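Sistlow reserva 60 pinzas de mano para su plan de equipamiento del próximo año

Redacción – Noviembre

Sistlow, la empresa de automatización para cocinas colectivas, ha cerrado la primera parte de su plan de compras para el próximo año. La partida principal es la de pinzas de mano para recogida de datos: 60 unidades, repartidas en dos entregas, con un precio unitario de 764 euros sin impuestos. El contrato incluye almohadillas de repuesto para los dedos y la calibración inicial.

La compañía pidió ofertas a tres proveedores. Duston presentó el precio más bajo, pero no garantizaba piezas de recambio más allá del primer año. McPhee ofrecía un equipo más ligero y un plazo de entrega que Sistlow consideró demasiado largo. El pedido ha ido finalmente a Wolico, que ya suministraba a la empresa los soportes y los cargadores.

De las 60 pinzas, 50 se destinarán a trabajo en domicilios y las restantes quedarán en el taller como reserva y para formación. El plan anterior no preveía unidades de reserva, y cada avería obligaba a parar un puesto hasta que volvía la pieza. Según el documento interno de compras, esas paradas costaron el año pasado más que las propias reparaciones.

El presupuesto aparta un 5 por ciento del total para menaje y textiles: cuencos, platos, manteles y fondos impresos. Es una cantidad pequeña, aunque hasta ahora se cargaba a gastos varios y resultaba difícil de seguir. A partir de enero cada equipo tendrá su propia asignación y deberá justificarla cada trimestre.

Queda pendiente la segunda parte del plan, la de los brazos fijos para las líneas de lavado. Sistlow ha decidido aplazarla hasta disponer de los resultados de las tareas de agarre y apilado de vajilla, que son las que más horas de grabación acumulan. El comité de compras quiere saber antes qué abertura de dedos necesita y si conviene una almohadilla más blanda para los bordes finos.
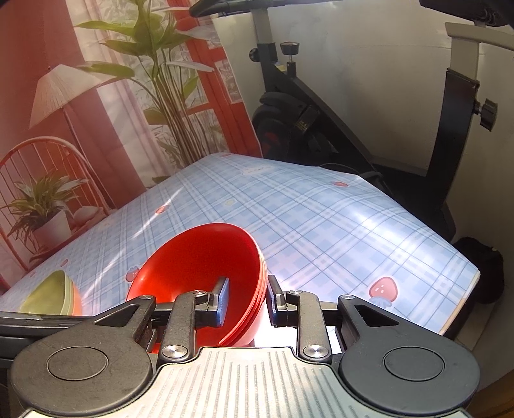 Los cuencos apilados figuran entre los casos que la empresa considera más difíciles, por la poca separación que queda entre un borde y el siguiente. Wolico se ha comprometido a enviar dos juegos de almohadillas distintos con la primera entrega – sin coste adicional – para que puedan compararse durante el primer trimestre.

El contrato de mantenimiento se negocia aparte. Sistlow prefiere una cuota anual por unidad y Wolico propone facturar por intervención. Las dos partes volverán a reunirse antes de que se envíe la primera entrega, prevista para febrero. La segunda llegará en mayo.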